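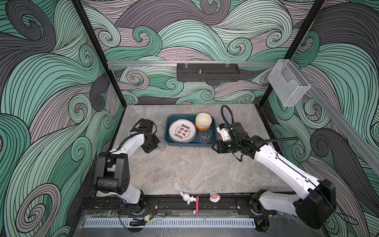
Does the grasp planner need a separate mesh for every cup?

One parametric cup model covers them all; the wall thickness and rim radius are read from the object file at load time.

That pair is from the FAQ, and it is where the thread below started. Replying to the list because the fix touches three packages.

On an earlier post to pivel-dev:

> We are on Pivel with the Natau perception node, table setting task,
> two arms. Rim grasps on clear cups are rejected by the planner far
> more often than rim grasps on bowls. Log says "rim fit: low support"
> and then the planner falls back to a side grasp, which the tray wall
> blocks. Raising the point budget did not help. Is the depth filter
> dropping the cup, or is the fit itself wrong? Also, is it safe to
> lower min_support from the default of 80?
>
> Drovstead integration

Both, in that order. The depth filter removes most of the returns inside a clear cup, and what is left comes from the tray floor seen through the wall. The fit then tries to put a circle through points on two surfaces. A larger budget only gives it more points on the wrong surface.

I would not lower min_support globally. With a value of 24 the clear cups pass, but so do arcs on stacked plates, and the planner will then try to close on a plate edge as if it were a thin wall. Set it per class instead:

rim_fit.min_support.default = 80
rim_fit.min_support.clear = 24
rim_fit.source.clear = wrist_rgb

The third line matters more than the second. It takes the rim ellipse from the wrist color stream and uses depth only for the height of the support plane. You need the Natau branch that publishes edge contours, otherwise the key is ignored without a warning. I consider that a bug and will file it. 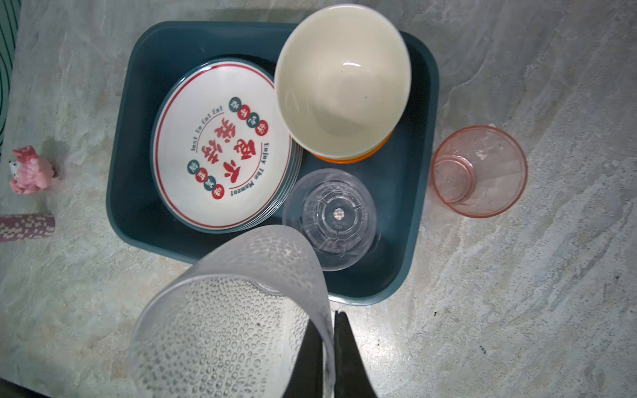
Wrist view, frosted cup held by the wall, one finger inside and one outside; the clear cup is in the tray below the cream bowl.

Two things to check in this kind of view. First, the held object covers part of the tray, so the mask for it has to be subtracted before the contour step. If it is not, the dimpled wall produces a large number of short edges and the ellipse search spends its time there. Second, the printed plate has arcs of its own, in red, inside the dark green edge. These are good circles and will outscore a weak cup rim. The contour step takes a color gate for this; see the Nazarenko config in the examples directory, which I used as a starting point.

On control: the inner finger should stop on position and the outer one on force. If both stop on force, a thin wall gets pushed toward whichever finger has the lower threshold and the cup pose in the planner is wrong from then on. The setting is grip.mode = split. It has been in the tree since June but is still off by default.

Still open on my side: the contour timeout is 61 ms, inherited from the old depth pipeline, and I have not checked whether it is long enough with both arms publishing. If anyone has traces from a two-arm cell, please send the planner log along with the bag, with debug level 4 enabled.

Patch to follow in a separate message.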